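Poltavent River Walks: Frequently Asked Questions

Most of what people email us about before a walking holiday is covered on this page. If your question isn't here, use the contact form and the office will get back to you.

What is the Poltavent River Walk?

It is a self-guided walking holiday along the Sial, from the old ferry landing at Tritance down to the harbour at Stindico. You walk with a day pack and we move your main bag from one inn to the next. There is no group and no guide. You get a map, a route booklet and a phone number that is answered until 9 pm.

How long is the route?

The full walk takes seven days. We also offer the lower half, from the weir to Stindico, as a four-day trip. The upper half can't be booked by itself, as there is no bus out of the weir village in the afternoon.

How fit do I need to be?

You should be comfortable walking 20 kilometres on a mixed surface two days in a row. The path is mostly flat. The exception is the third day, when you leave the river and cross the ridge behind the quarry. That climb takes most people a couple of hours and there are no shops until you come down the other side. If you would prefer to skip it, tell us when you book and we will arrange a ride around the ridge for $38 per person.

When does the season run?

We take walkers from April to the end of October. The inns at the upper end close for the winter and the river path floods in places from December. The quietest months are April and September. July is warm and the lower inns fill up early.

What is included in the price?

Seven nights' accommodation with breakfast, bag transfers, the map and route booklet, and the ferry crossing on day five. Dinners are extra, except at the mill on the second night, where dinner is included as there is nowhere else to eat in the village. Travel to Tritance and home from Stindico is up to you.

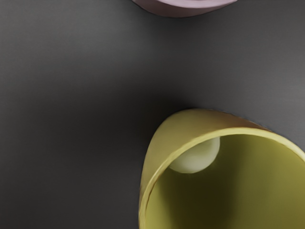

Pink bowl on a dark grey tabletop.

What are breakfasts and lunches like?

Breakfast is bread, cheese, fruit, eggs on request, and coffee or tea. All the inns can do porridge if you ask the night before. Packed lunches cost $14 and should be ordered by 6 pm. They usually contain a roll, a piece of fruit and something sweet. You can buy your own lunch on four of the seven days, and the booklet marks the bakeries and their closing days.

Can you cater for dietary needs?

Vegetarian meals are no trouble anywhere on the route. Vegan and gluten-free meals are fine at most inns but limited at the mill, so bring a few things of your own for that night. Please put allergies on the booking form and mention them again when you arrive at each place.

Where do I leave my bag in the morning?

At the front desk by 8:30, with our tag on it. Bags reach the next inn by 4 pm. The limit is one bag per person, up to 18 kilograms. A second bag can be added for a flat fee of $45 for the whole trip. Please keep passports, medication and anything breakable in your day pack.

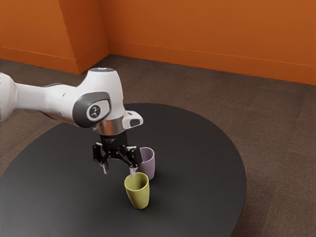

The van driver starts at the top of the valley and works down, so a late bag at one inn holds up everyone else's. If you have missed the pickup, ring the office straight away and we will try to arrange a taxi. You would need to pay the taxi fare.

Is the path well marked?

Fairly well. Look for the blue and white markers on gateposts and trees. They are sparse between the railway bridge and the water meadows, and one was pointing the wrong way when we last checked that section. Follow the booklet there. A GPS file is sent with your final documents.

Can I bring a dog?

Dogs are welcome on the path but only three of the inns take them. We can book substitutes on the other nights, though this adds some road walking. Dogs travel free on the ferry and must be on a lead through the farmland after the weir.

What is there to see along the way?

The lock-keepers' cottages on day one are worth a stop, and one has a small museum open until mid-afternoon. The stone bridge in the weir village has 1617 carved over its middle arch. There are 219 steps up the tower at Stindico, and the ticket office shuts half an hour before the tower does. Swimming is allowed at the two signposted beaches and nowhere near the locks.

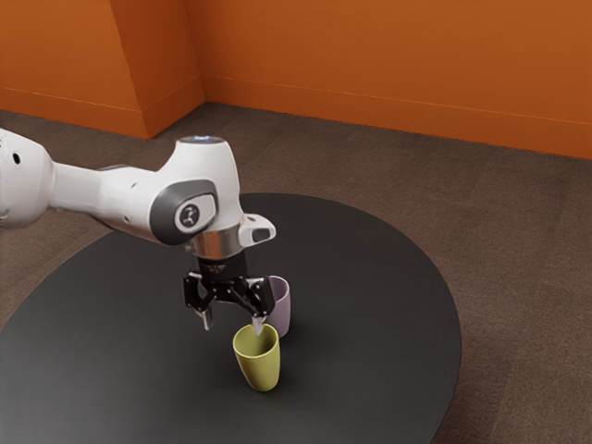
Uzma Mughal
Route Manager, Poltavent River Walks

I walk the whole route each spring before the first guests set out, and the booklet is updated from my notes. If you find a fallen tree, a missing marker or a bakery that has changed its hours, please let me know. Changes made during the season go out by email the evening before you start.

What should I pack?

Walking shoes that you have already worn in, a rain jacket, a sun hat, a refillable bottle and some cash. Two of the inns and the day five ferry don't take cards. Poles are useful on the ridge. Towels are supplied everywhere, but you will want your own for swimming.

How do I get to Tritance?

By train to the junction and then bus 673, which stops across the road from the first inn. The last one leaves at 7:10 pm. Drivers can leave a car behind the inn for the week for $30. To get back to it from Stindico, take the coast bus and change at the junction. 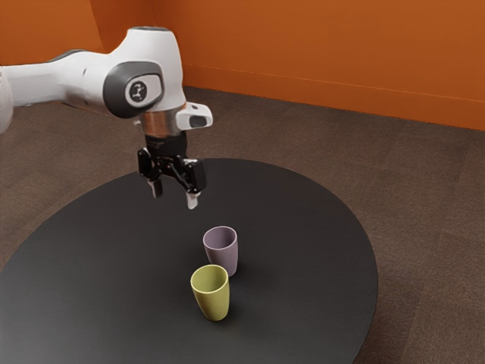
Can I change my dates after booking?

Date changes are free up to six weeks before your start date, as long as the inns have room. After that we charge $60 per booking, plus anything the inns charge us. Asif Lodhi in the bookings office handles all changes, and he will need your booking number and two alternative dates.

What happens if the weather is bad?

The walk goes ahead in rain. If the river is over the path, we send you the high route, which adds 3 kilometres on the worst day. When a section is closed altogether we move you by van at no charge.

Do I need travel insurance?

We ask everyone to have it. Check that your policy covers cancellation and medical care, and bring the emergency number with you.

How do I book?

Fill in the form on the dates page. We hold your rooms for five days while you arrange the deposit, and the balance is due eight weeks before you start.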